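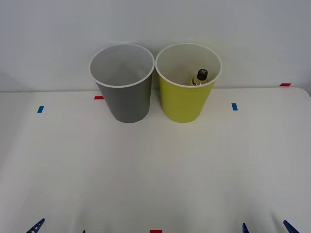
Submitted by Zarmeena Soomro, cell engineer, Homham workshop
Posted 8/17/26 in Satti project reports
Technical check: Hammad Abbasi

Two-arm cell: set-up, upkeep and repair since the May report

Scope

The report covers work on the two-arm tabletop cell at Homham under the Satti grant from Drovent. It deals with the condition of the cell, the faults found since May, the repairs made and the work left to do. Results from the handling trials are reported separately by Amna Rizvi and are mentioned only where they bear on maintenance.

The cell passed 1,871 logged cycles in the period. A cycle is one complete handling sequence with both arms returned to their rest positions, and does not include homing moves or jogging under manual control. Planned upkeep was carried out at the intervals set in the May report, with one exception described under Cables.

Layout of the work surface

The fixed camera remains the reference view for the table. The test objects used for the daily check are a grey cup and a yellow-green cup, set side by side near the back edge, with a small black-capped bottle in the yellow-green one. The grey cup is left empty. Both cups taper towards the base and have a rolled rim, so a small error in finger height changes the closing width at contact. The check was chosen for that reason and has been kept unchanged.

Positions on the table are marked with short strips of tape. Blue strips stand to the left and right, and red strips mark points at the back and at the front near the centre. The strips are a guide for the operator when setting out objects. They are not used by the control software, which takes its reference from the stored frame of each arm.

Two points on the layout have caused trouble. The first is that tape was being replaced by eye when it lifted, so that over several weeks a strip could drift from its original place. A card template has been cut for all strip positions. It is laid against the back edge and the tape is put down through the slots. Any strip that has lifted at one end is to be removed whole and renewed through the template.

The second point is the white covering of the table. It does not lie fully flat, and creases form towards the front corners. A crease under the rim of an object's base tilts the object slightly, and a tapered cup with a bottle in it is more sensitive to this than an empty one. The covering is now smoothed outwards from the middle before the first run of the day. Clips for the underside have been drawn but not made. We do not want anything raised on the top surface where the fingers could catch it.

Fault on the left arm

The main fault of the period was a repeat error on the left arm. It was first noticed at cycle 718, when the daily check failed on three attempts in succession. The left gripper closed low and to the right of the taught point. The controller raised no alarm, and the joint readings agreed with the commanded values.

Anum Hashmi ran the following checks in order:

Base mounting bolts, torque and witness marks. No movement found.
Stored tool offset, compared with the copy saved in May. No difference.
Wrist coupling, checked for play by hand with the brakes on. Slight play found.
Finger mounts, checked for play by hand. None found after tightening one screw by a quarter turn.

The play in the wrist coupling was traced to a clamp screw that had backed off. The screw had been fitted without thread lock during the original assembly. It was removed, cleaned, refitted with medium-strength thread lock and brought up to the value in the arm manual. The same screw on the right arm was opened for inspection. It was tight, but it also had no thread lock, and it was treated in the same way.

After the repair the left arm was homed and its tool point taught again using the pointed pin. The correction to the tool offset was small in height and larger across the table. The old offset has been kept in the archive with the fault number. It must not be loaded on the present coupling setting.

The arm has shown no repeat of the fault in the daily checks since. We do not yet regard the matter as closed. The clamp screw will be inspected at the next two service intervals, and a witness mark has been painted across the head so that any movement can be seen without tools.

Gripper fingers

Both arms carry the same pattern of dark blue finger, supplied by Plakix, angled towards the tip and with small holes along its length. The holes reduce weight and were also meant to give a fixing for contact pads. No pads are fitted at present.

Wear was measured at the tips with the fingers removed from the mounts. The left pair had worn unevenly, with the inner finger shorter than the outer. This agrees with the coupling fault, which would have brought one finger down on to the table covering before the other. The left pair has been replaced from stock. The right pair was within the limit and has been returned to service.

Fitting the new pair took longer than planned. The mounting holes were tight on the dowels, and one finger had to be eased with a hand reamer. Naheed Magsi has raised this with Plakix and asked for the hole size to be stated on the drawing. Until the reply is received, new fingers will be tried on the spare mount when they are delivered, well before they are needed.

Closing force has been reset for the paired fingers. The setting is a compromise: the cups deform at the rim if the force is too high, and the bottle shifts inside the cup if the grip is uneven. The force is set with the empty cup first, then confirmed on the loaded cup. The value is recorded on the cell sheet beside the date of the last finger change. A separate value for each arm is now allowed. The May procedure required the two to be equal, which had no technical basis.

Cables

Cable inspection was due at the same time as the coupling repair and was carried out late, after the repair was complete. The delay was our error. The inspection had been entered in the log under the left arm only, and when that arm was taken out of service the entry was suspended with it. The two arms now have separate entries.

The left gripper cable had rubbed against the edge of the wrist cover. The outer sheath was marked but not cut through. The cable was moved to the outer side of the guide and a sleeve was fitted over the marked length. Bend clearance was checked by driving the wrist slowly through its full travel in both directions. The right gripper cable was sound. Its rear tie was cut and refitted, having been pulled tight enough to flatten the sheath.

No spare gripper cable is held at Homham. A fault in either cable would stop two-arm work until a replacement arrived. We ask that one spare be added to the stock list.

Camera and lighting

The fixed camera was not moved in the period. Its bracket was checked after the arm repair, as the left base bolts are on the same plate. The view was compared with the stored reference using the line where the table meets the wall. No shift was found.

Lighting is even across the table and casts only soft shadows at the feet of the cups. No change is proposed. The plain wall behind the table is to be kept clear, since the cup rims are picked out against it in the daily check.

Revised daily check

The check has been rewritten and is now in use. It is carried out before any trial work:

Smooth the covering and renew any lifted tape through the template.
Look at both wrist witness marks.
Home both arms, then run the warm-up programme for 30 minutes with the grippers empty.
Set out the two cups and the bottle at the marked positions.
Run the left arm on the grey cup and the right arm on the yellow-green cup at reduced speed.
Enter the result, the operator's initials and any adjustment on the cell sheet.

One failed attempt may be repeated after the objects have been set out again. A second failure stops the cell, and the tool offset must not be altered to obtain a pass. Earlier sheets show that this had been done twice on the left arm shortly before the fault was reported, which hid the change and delayed the diagnosis.

The warm-up was extended from the May figure. With the shorter period, tool height on both arms was still moving during the first trial runs. Hammad Abbasi is collecting readings to see whether the longer period is needed throughout the year or only when the workshop is cold.

Spending and stock

Spending on parts in the period was £139, for the replacement finger pair, sleeve, thread lock and tape. Labour was met from the maintenance allowance. No purchase was made outside the agreed list. Stock at Homham now consists of one pair of fingers, one spare finger mount and a set of clamp screws for both wrists.

Open items

Wrist clamp screws: inspect on both arms at the next two service intervals. Anum Hashmi.
Covering clips: make and fit on the underside of the table. Zarmeena Soomro.
Finger hole size: obtain a reply from Plakix and amend the drawing. Naheed Magsi.
Warm-up readings: complete the cold-start set. Hammad Abbasi.
Spare gripper cable: decision required from Drovent.

The decision on the cable is needed before the next service interval, when both arms will be stripped to the wrist and the existing cables disconnected. If the spare is approved, it will be fitted to the left arm at that point and the sleeved cable kept as the reserve.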